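The Peach Problem 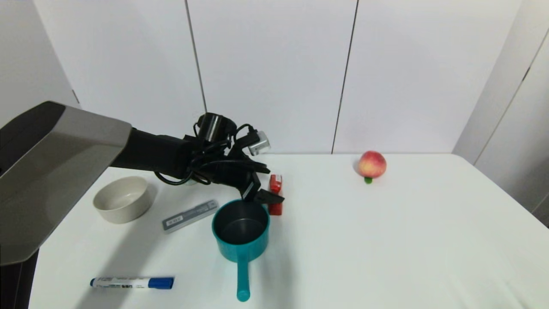 Praltari over the saucepan, with the peach keeping its distance.

My planner hated the peach. I know you're not supposed to say that about software you wrote yourself, but I'd been at it since lunch and it was now 9:40 at night, and I had 2,231 lines of log telling me NO VALID PATH in capital letters.

The job was simple enough to fit on a sticky note. Pick up peach, put peach in saucepan, go home. Praltari (the arm, named by Tamara before I got here) could do the bowl. It could do the marker, even with that silly round barrel. Give it the peach and it would swing over to the saucepan, hang its fingers by the rim and think. And think!

"It's scared of fruit," said Tamara Căpraru, who had her coat on and one hand on the light switch.

"It's not scared. It's a cost function."

"Same thing," she said, and took the coat off again.

So we sat on the floor with my laptop and read the log together, her eating crackers over my keyboard. The planner we'd bought from Jultix builds a path, then hands it to my piece, which I'd called McIver after my grandmother's cat. McIver looks at the path and asks if anything is going to get bumped. If the answer is yes, it sends the whole thing back with a complaint. They had been doing this to each other all evening, like two people stuck in a doorway.

"What's object 219?" Tamara asked.

"The peach."

"Then why is it in the pan?"

I looked. She was right. In the world according to McIver, the peach was sitting in the saucepan already, and had been since my last reset. The camera kept reporting a peach on the far side of the table, and McIver kept filing it as a second peach, and then refusing to drop one on top of the other. Very polite of it, really. It was protecting fruit that didn't exist.

The bug was mine, of course. I'd written a memory so the arm wouldn't forget things it couldn't see for a moment — a hand in the way, its own elbow, whatever — and I'd never written the part where it lets go. I remembered being proud of that memory. I'd shown it to my mother.

"You should put in a timer," Tamara said.

I put in a timer. 3 seconds of looking at a spot with nothing in it, and the thing is gone. It took me four tries to type it because my fingers were cold and she kept reading aloud from the cracker box.

I hit run. The log scrolled, and there was one line I'd never seen before, in small plain letters: object 219, old copy, released.

"Aw," said Tamara.

Then the motors hummed, and Praltari lifted away from the pan and started across the table.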